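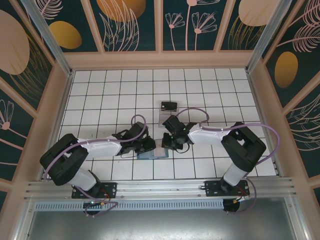

Both arms on the rail, with the flat piece on the tiles between the grippers.

I said I would write up the budget for the two-arm setup once I had decided what to do about a second one, and I have mostly decided, so here are my notes. I don't sell any of this and I paid for my share of it.

The cell is shared by 3 of us: me, Maksym Nazarenko and Tala Rawashdeh. We split the cost evenly and we split the hours by whoever asks first. Maksym wanted one bigger arm. Tala and I wanted two small ones, and that is what we bought. For the kind of work we do, where one hand holds a thing and the other does something to it, I still think that was right. It does mean you buy two of everything, and my first spreadsheet didn't show that well.

The arms came from Skeltbridge as a pair. The price was fair and it was the easiest line in the budget. What I underestimated was everything that goes around them. The aluminum rail was a separate order. So were the mounting plates, because the ones Skeltbridge offers are drilled for a table edge and we wanted both arms on one rail so we could slide them closer or farther apart. Kamol Meesuk cut ours at his shop and charged us for material and an hour of his time. If you don't have a Kamol, get a quote before you order the rail.

Cables are the other thing. Ours are light purple and longer than the arms need when they are folded up, so there is a loop of slack over each one. I had budgeted for the short ones. With the short ones you can't reach the middle of the floor from either side without pulling on the connector, and the middle of the floor is where we do all the work. We sent them back and paid the shipping both ways.

The enclosure was Tala's line item. White tile floor, aluminum corner posts, peach framing, and dark teal panels on the walls with pink flower drawings and big gold and peach ovals. I argued for plain gray. Hers cost the same, so I had no case. The tile has turned out to be useful to me for a dull reason: when I want to put a part back where it was yesterday, I go by the grout lines.

Now the second setup. I had set aside $500 for extras this year and planned to put all of it toward a Rimen bench unit, used. Zaid Farah has one and let me spend a Saturday on it. It is solid and quiet, but the spare gripper parts only come from one supplier and he had waited 23 days for a bracket. I don't want to plan around that.

So the money is going here instead:

Spare gripper motors, 5 of them. They are the part we handle the most and I would like to have them in a drawer.

One full set of the long cables, same type as now.

A better power supply from Orar. The one we have works, but it is shared between both arms and I want them separate.

Whatever is left goes to a second clear stand. We keep one toward the back of the floor, just past the grippers, and it is always in use.

I have put the second cell off until August at the earliest. Maksym may want to sell his share by then, and that changes the numbers more than anything on this list.

If you have priced rails from Karamanlidis lately, leave me a comment. Their site won't show me a total until I make an account.

This site uses cookies to remember your settings and count visits. By continuing to browse you agree to our use of cookies. Accept | Learn more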